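quitting sugar, sort of

August 26, 2003
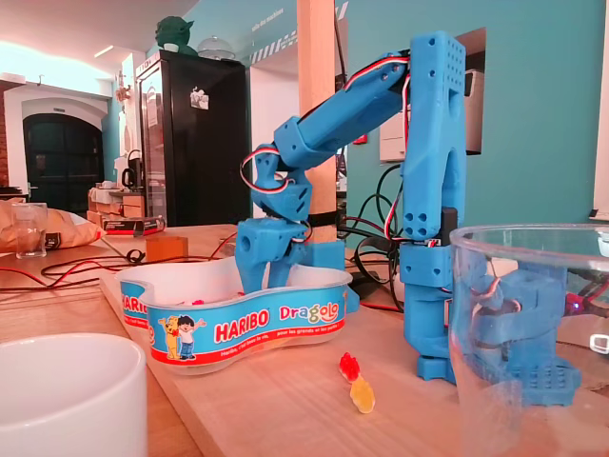 Haribo tub on the table. Blue arm going in.

OK quick one, I have to be out the door soon. People keep asking how the no sugar thing is going so, update.

Started in July. Lasted 3 weeks clean, which for me is a record. Then Sumeya's birthday. Cake from Kassa, the one with the apricot layer. Two slices. Not sorry.

Since then it's been kind of a mixed bag. Weekdays fine. Evenings bad. The worst is right after dinner, when I'm not even hungry and I'm standing there with the cupboard open like something new is going to be in it. Tea helps a little. Brushing my teeth early helps more, but then I go to bed at like nine thirty beacuse what else is there to do.

Stuff I found sugar in: pickles. The good mustard. Ham!! Bread, obviously, but I didn't think that much. The Fesstead yogurt I was eating every morning and feeling great about, well, I read the label. Switched to plain. Took a week to stop making a face.

Ayman Morsy says I should write down everything I eat, so I did that for two days. One day came to 1,625 calories and I was pretty proud until I remembered the peanuts. Gave up on the notebook. I'd rather just eat lunch.

Weight is 181 this morning. Not telling you what it was before. Less than you'd think of a change. Sleep is definitly better though, and that 3 pm crash at work is mostly gone, so something's going on.

Coffee is still the hard part. Black coffee tastes like a wet fence. Down to half a spoon. Working on it.

Going to Pludotthorpe for the long weekend and Sumeya's mother bakes, so we'll see. Plan is one thing a day, after lunch, sitting down. If anyone has a dessert that's mostly fruit and isn't sad, email me. No baked apples, I've had so many baked apples.

ok gotta run, bus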